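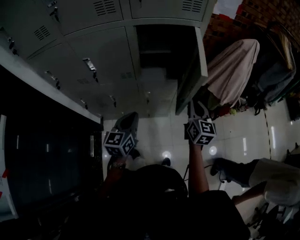 *Locker duty, both grippers up, one door open.*

11/07/2024

So I've been promising a Womodis post since about the second meeting, and every time I sit down to do it there's a lab report due or I fall asleep on my keyboard. Tonight the dining hall closed early, I have a bag of pretzels and a free evening, so you're getting it all at once. Sorry in advance for the length!

Quick catch-up if you only read this blog for the bread posts. Womodis is the student project I joined this fall at Prarkholm. We're trying to teach a two-armed robot to do boring everyday stuff around a school building, and the way you teach it is by doing the boring everyday stuff yourself, over and over, holding a pair of hand grippers with marker cubes on them. Black-and-white squares on every side, so the software can work out where each gripper is and which way it's pointing. You wear a camera on your head, you squeeze, you pull, you put things away, and later somebody trains a model on it. I was in the "do things over and over" group and I'm now sort of in the "somebody" group too, which I'll get to.

Our task is lockers. The other half of the club got table setting, and yes, I was jealous for a solid month. They get to sit down! But I've come around on lockers. A locker is a really good problem. It has a small metal handle that isn't friendly to anything except fingers, a door that swings on a hinge (so you can't just pull straight back, you have to follow the arc), and then a dark box behind it where the camera has a hard time seeing anything. Three different kinds of annoying in one piece of furniture.

We work in the hallway with the brick wall, where the floor is big white tile and super shiny. I used to love that floor. Now I know what ceiling lights reflected in glossy tile do to a vision pipeline, and I look at it the way my grandmother looks at raccoons.

**How a run goes**

You stand in front of the lockers with your arms down. Partner hits record and says "go." You look at the locker you're going for (really look, with your whole head, the camera doesn't care where your eyes are). Left gripper comes up to steady, right gripper goes to the handle. Open the door, pause, do the inside part if there is one that day, close the door, arms down. Partner says "stop" and you write down whether it was good.

The first week I was terrible at it. I kept wanting to use my elbow. You don't realize how much of opening a locker is elbow and hip until both of your hands are full of plastic and you're not allowed to nudge anything. I also talk with my hands, so my early clips have these long wobbly sections where I'm telling my partner about my weekend and the grippers are just conducting an orchestra. All of those got tossed.

Things I'd tell a new person, in no order:

- Dark long sleeves get warm. Wear layers you can get out of without taking off the head camera, because calibrating it again takes forever.
- Keep the marker cubes facing somewhere useful. If you roll your wrist over, you hide the cube behind your own arm and the track drops out.
- Slow is fine but stopping dead in the middle of a pull is bad. The model learns the stopping.
- Shake out your hands between sets. I didn't for two weeks and could barely hold a fork.
- Tell your partner when you're bored. You get sloppy before you feel sloppy.

**The numbers, because I know at least two of you will ask**

Our goal for the semester is 700 good runs. As of tonight we're at 594, and I am so proud of that I wrote it on my hand. We had more than that at one point! Then in October we went back through everything and found that 265 clips from the early sessions had a time offset between the left and right grippers. Not a huge one, but enough that in the playback the left hand was always a little late to its own party. We argued for most of a meeting over whether to fix them in software or throw them out.

I was on team fix. I'd opened a lot of those doors personally! Team throw-out said a shifted clip you've "corrected" is a clip you'll be suspicious of forever, and every time the model does something weird you'll blame those and never look anywhere else. We threw them out. I sulked, ate a burrito, and showed up for the next session anyway. I still think we could have saved a bunch of them, for the record. The raw files are sitting on the drive and I might have a go at it over winter break, purely out of spite.

**The part where I write code now**

Since the offset thing, I've been helping with the checking script. It plays back each run and flags the ones where a cube disappears for too long or the gripper widths do something impossible. My version was supposed to be a small cleanup and it took me three evenings, most of which went to one line where I'd swapped left and right. (Mirror brain. I also can't give directions.)

What I like about it is that you start to recognize people by how they move. There are no faces in this stuff, it's all forearms and shoes and floor, but I can tell who's doing a run within a couple of seconds. One of us approaches every handle from underneath like it's going to bite. Another person always taps the door once after closing it, which is adorable and which we've asked them to please stop doing. Mine have a tiny hesitation right before the squeeze. I never knew I did that. I've been watching myself open the fridge and I do it there too!

**Kirkano**

OK so the reason everybody's a bit frantic is Kirkano, the student showcase we signed up for. It's in June, which sounds far away until you put the steps on a calendar. We need the data finished before break, a first trained model soon after, and then a whole spring of the real robot doing it badly in front of us. The task for the demo is a full locker sequence: open the right door, take out one item, close it. Teams of 4, so we'll have to choose who's on the floor and who's cheering, and I'm pretending I don't care which one I am.

I care a lot. I have already thought about what shoes I'd wear.

The other thing eating time is space. We were supposed to move into the big room in Kandasamy Hall this fall, with its own practice lockers we could scratch up as much as we liked. The room's still got other people's shelving in it. So we keep doing sessions in the hallway, with our bags and jackets piled up by the brick and cables on the floor, and we break for the minutes between classes when everybody comes through. I've gotten weirdly good at stepping over a cable without looking down. Looking down ruins the clip.

I don't totally mind the hallway, though. People stop and ask what we're doing. A kid visiting with a tour group watched a whole set and then asked me if the robot would know other people's combinations, and I told him the robot didn't even know what a door was yet. He seemed relieved.

**What's next**

Two more long sessions before Thanksgiving if we can get enough hands. After that I want to get some runs in with the bottom row, which we've mostly been avoiding. Squatting with both arms out in front of you for an hour is a leg workout I did not sign up for, but if we only ever teach the comfortable height, the robot will only ever be good at the comfortable height, and the Kirkano rules don't say which door you'll get.

If you're at Prarkholm and want to try it, come find us. You don't need to know any code. You need a free afternoon and decent wrists, and we have snacks (mostly those orange crackers, I'm working on it). Beginners are great for the data, too, because you all do it differently from us.

Bread post next time, I promise. The starter is alive. It smells like nail polish, so if anyone knows what that means, please put it in the comments.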